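How to Oil a Butcher-Block Tabletop

A wood top dries out faster than most people expect, mainly from dish soap and winter heat. Oiling it takes an evening, plus a night to soak in. July is a good month for it if your windows open.

Use food-grade mineral oil. Cooking oils go rancid and leave a sticky film.

Clear the top and wipe it with a damp cloth and a little mild soap. Let it dry overnight. Sand by hand with 300 grit, always along the grain, then wipe off the dust.

Pour a small pool of oil in the middle and spread it with a lint-free rag. Work out to the edges and do the end grain twice. Wait 30 minutes, wipe off what is left on the surface, and put on a second coat.

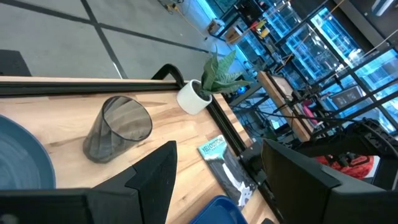 Cadi Prydderch wrote in to say that two coats were not enough on her top, which had gone three years without oil. She needed four, and the third was the first one that left any oil to wipe off.

If yours is that dry, keep going until the oil sits on the surface - then stop. Leave the last coat overnight and buff with a clean rag in the morning.

Lay used rags flat outdoors to dry before you throw them out.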